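Valtedham workshop group builds its own table-clearing rig

VALTEDHAM, Aug 26, 2023 — A group of members at the Britwood shared workshop has spent the summer building a setup for teaching a robot arm to clear a table, using hand-held grippers they put together themselves and a frame made from aluminum rail.

The project was started by Branislav Sokol, a retired machine fitter, and Jozefína Malý, who teaches evening classes in basic electronics at the workshop. Five members now work on it regularly. They meet two evenings a week and most weekends, and they pay for parts out of a kitty that stood at $148 when the first rails were cut.

The idea is simple enough to explain. A person holds a gripper in each hand and does an ordinary job at the table, such as picking up a bowl or moving a tray. The movements are recorded, and the recordings are later used to train the arm, which is still being assembled in Sokol's garage. The group calls each recorded attempt a run.

"I wanted something that does one dull job properly," Sokol said. "My wife wanted it to be the ironing. We settled on dishes."

The grippers took the longest. The first pair had jaws cut from scrap and opened by a bicycle brake lever, and they wore out the hand of anyone who used them for more than a few minutes. The second pair was lighter but slipped on anything with a glaze. The present design is the fourth. Matěj Ondrejka, who drew most of the parts, said the fingers alone went through more changes than the rest of the body put together.

"You learn a lot about a bowl when you try to pick it up with two fingers and no thumb," Ondrejka said. "The rim is fine. The foot is no good at all. We went back and made the tips narrower, and then they bent, so we made them thicker further up."

Parts are printed in the workshop's back room on a Marnex machine that the group bought secondhand and repaired. A full set of gripper parts takes a night and most of the next morning. Wiring is done by Malý and her brother, Vojtěch Malý, who also built the box that collects the signals.

Both grippers are wired, and the cables have been the main source of complaints. Vojtěch Malý said the group tried a lighter cable in June and went back to the thicker one after two connectors failed in the same evening. A wireless version has been discussed, but the members voted to finish the table work first.

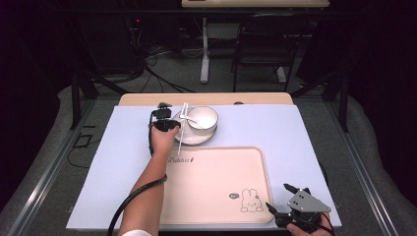
The group keeps a written list of tableware that may be used in the runs. It began with one plastic cup and now covers 54 pieces, nearly all of them from members' kitchens or from the Jelínek thrift store on the main road, which sells odd saucers by the box. Glass was dropped from the list in the second week and has not been put back.

Chopsticks were added in July at the suggestion of Kojo Ansah, the newest member, and they have turned out to be the hardest item on the list. They are thin, they roll, and they end up at a different angle every time someone puts them down. Ansah, who works as a line cook, said that was why he proposed them.

"On a real table the things are never lined up," he said. "Somebody leaves a chopstick across a plate and walks off. If the arm can only deal with a fork lying straight next to a napkin, it isn't much use to me."

He has also written the order in which a table is supposed to be cleared, based on how he was trained to do it at work: small loose items first, then bowls, then saucers, with trays left for last. Not everyone agreed with it. Sokol argued for taking bowl and saucer together, and the group recorded both methods for a week before settling on Ansah's.

By the middle of August the members had completed 69 runs that they consider good enough to keep. Another 35 were thrown out, most of them for dropped pieces or for a gripper that had not been zeroed before the start. Jozefína Malý keeps the log and decides which runs stay. She said the standard has gone up since spring, and that several of the early ones would not pass now.

The arm itself is behind schedule. The shoulder joint has been rebuilt once already after a bearing seat cracked, and a replacement motor is on order. Sokol said he expects to bring the arm into the workshop in October and bolt it down before the heating season — his garage is too cold to work in after that.

Even then the first tests will be modest. The plan is to have the arm lift a single bowl from the middle of the table and set it down at the side, with a member standing at the switch. If that goes well, saucers will follow. Chopsticks are not on the schedule until next year.

The group has no plans to sell the design. Ondrejka said the drawings for the grippers will be printed and put in the binder by the workshop's front desk, where members can copy them, once he has corrected the measurements on two of the sheets.

Britwood members who want to try the grippers can sign up on the board next to the drill press. A short introduction is required first, and long sleeves must be rolled or buttoned at the cuff.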